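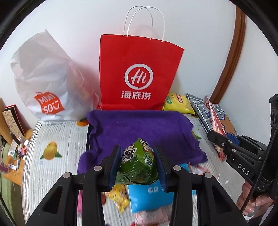 **Flexible packaging technologist (shelf life and seal integrity)**
Gokbridge, Ciltunance site. Permanent, full time.

Gokbridge packs dry snacks, nuts and coated pulses for own-label customers. The Ciltunance site runs 7 vertical form-fill-seal lines and a small pilot line used for film trials. We are recruiting a technologist to take over routine shelf-life work and the qualification of new film structures, including the change from mixed laminates to mono-material polypropylene on the main product range.

The post reports to Mathis Lacroix, technical manager, and sits in a team of two laboratory analysts and a packaging engineer. Most of the work is in the laboratory and on the packing floor. Expect to spend a day a week on reports and customer specifications.

## Duties

- Plan and run accelerated and real-time storage trials, from sampling at the line to the final report.
- Measure headspace oxygen, moisture uptake and seal strength, and keep the test records in Trovus up to date.
- Set sealing windows (jaw temperature, dwell time, pressure) for each new film and agree them with the shift engineers.
- Investigate leakers and consumer complaints. Where a fault is traced to the film, prepare the evidence for the supplier.
- Review print and coding against the approved artwork, including allergen text and date format.
- Maintain the calibration schedule for the laboratory balances, the tensile tester and the 2 climate chambers.

A standard trial uses 1000 packs from a single reel. Of these, 260 go into the climate chambers and the rest are split between transit testing, destructive seal tests and retained samples. The person appointed will be expected to review this split in the first year and to justify any change to it in writing.

## Requirements

- A degree or equivalent qualification in food science, polymer science, packaging technology or a related subject.
- Practical experience of heat-sealed flexible films, in a factory, a converter or a test laboratory.
- Sound basic statistics. You should be able to choose a sample size and defend it.
- Clear written English. Reports go to customers with little further editing.

Working knowledge of French is useful for dealing with our film supplier, Strobel, but is not required. Experience of gas flushing would also help – two of the lines are due to be converted.

## Terms

Hours are 37.5 a week, normally 8.00 to 16.30 with an early finish on one day by agreement. Occasional early starts are needed when a trial runs on the first shift, and these are taken back as time off. The floor is a nut-handling area, so the post is unsuitable for anyone with a nut allergy. Safety shoes and laundered workwear are supplied. Salary is set by experience and will be confirmed before interview.

## How to apply

Send a CV and a covering letter of no more than one page to Loïc Rey in the personnel office. The letter should describe one seal or barrier failure you have investigated, the method used and what was changed afterwards. Applications close at noon on the last Thursday in April.

Interviews are held on site and include a short practical exercise on the tensile tester. Travel costs within the country are refunded on production of receipts.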